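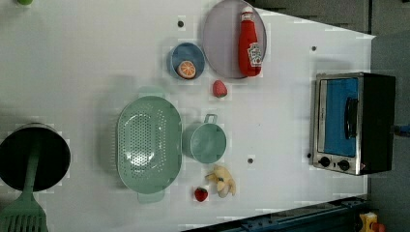

About Astari

Astari is a language school in the town of Oltico. We teach English to adults and to children, and we also teach the language of this town to people who came to live here from other countries. The school was opened by two teachers who had worked for many years in large schools and wished to work in a small one. At first we had one room and a blackboard that we bought from a closed primary school. The blackboard is still with us, in the entrance hall, and the timetable is written on it by hand every Monday morning's equivalent, as we say, which means before the first class of the week.

Today we have three floors in the same building on the river side of the old market. Since the opening, 2,141 students have finished at least one full course with us. Many of them came for one course and stayed for four or five.

How we teach

Our courses are built on speaking. In the first lesson a beginner already speaks, even if it is only a name, a street and what one likes to eat. Grammar comes after, when the student has met a form several times and begins to ask about it. We find that a rule is better remembered when the student was already curious about it.

A full course has 102 lessons. Each lesson lasts 100 minutes with a short break in the middle. This is longer than in most schools, and we are often asked if it is not too tiring. For the first two weeks it is tiring. After this time the students usually stop looking at the clock, and some of the groups have asked us to leave out the break. We keep the break.

Every lesson is planned around a situation from daily life: renting a flat, calling the doctor, cooking for guests, talking with a neighbor about noise. We write the situations ourselves and we change them every year. The lesson about paying by check was removed some time ago, and the lesson about sending back a package was added and became quickly one of the most used.

We do not give homework every day. We give one larger task a week, for example to listen to a radio program and bring three words from it, or to write a letter to the landlord. The teacher corrects the letter and returns it with a short personal note. Please bring your old letters to your last lesson. It is a pleasure to read the first one again.
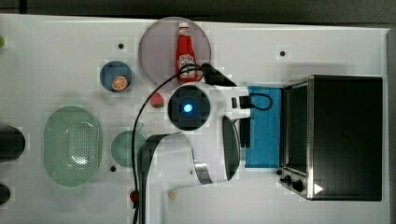 Our courses

Astari General is our main course for adults. It is offered at six levels, in the morning and in the evening. The evening groups are fuller, so we advise you to sign up early.

Ye is our course for children from seven years. The name is short because we wanted a name which a child can write without help. In Ye the children learn by songs, small stories and talking games. They learn to ask for things, to offer things and to say no politely. The parents receive a list of the new words every month, with a note on how to say them.

Pludeo is our reading course. It is for students who speak quite well but do not feel sure with a book or a newspaper. The group chooses one novel together and reads it during the whole course, a chapter at a time. Last year's group chose a detective story, and we had to ask one student very seriously not to tell the ending.

We also prepare students for the usual language exams. Exam preparation is given in small groups or alone with a teacher, and the price is agreed before the start.

Our teachers

All our teachers have a university degree in languages or in education. More than half of them learned English as a second language, as the writer of this page did also. We consider this useful in a classroom. A teacher who has once mixed up "kitchen" and "chicken" in front of a full restaurant has patience with the student who does it now.

The teachers meet before each new course and go through the lessons together. They also visit each other's classes twice in a year and talk about it after. New teachers spend their first month beside an experienced colleague.

What students and families tell us

At the end of each course we ask everybody to write us a few lines. We read all of them, also the critical ones. From such lines came the later start of the evening courses, the better lamps in the reading room and the tea in the hall, which is free.

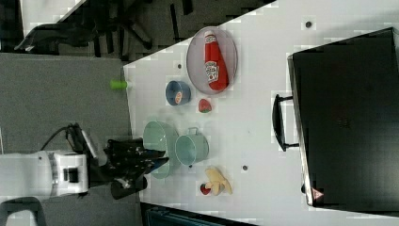 One mother wrote to us that her daughter now corrects the whole family at dinner, and that she herself has signed up for the morning group "in order to have an answer." Another student told us he would like less singing and more past tense. We have passed this wish to his teacher.

Prices and places

The price of each course is written in our brochure, which you can take in the office or ask for by mail. It can be paid at once or in parts. If you have to stop for reasons of health or work, we keep your place for the next course, and you do not pay again for the lessons you have already paid.

Before you begin, we invite you to a short talk with a teacher. It is without charge and it is not an exam. We only want to find the group in which you will feel well. If after three lessons you feel that the level is wrong, tell us and we will move you.

The office is open in the mornings and again in the late afternoon. Please ring the lower bell, the upper one belongs to the dentist.

News from the school

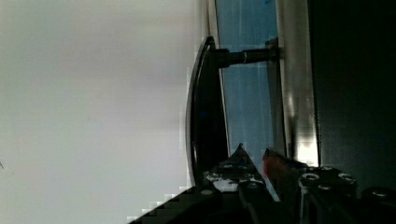 OLTICO, Jun 25, 2019. Registration is open for the autumn courses of Astari General and Ye. The next Pludeo group will begin in January, and the book is not yet chosen. Suggestions can be left in the box beside the office door. During the summer the school stays open for single lessons and for exam preparation, but the reading room will be closed while the floor is repaired. Students who have borrowed books are kindly asked to bring them back to the office.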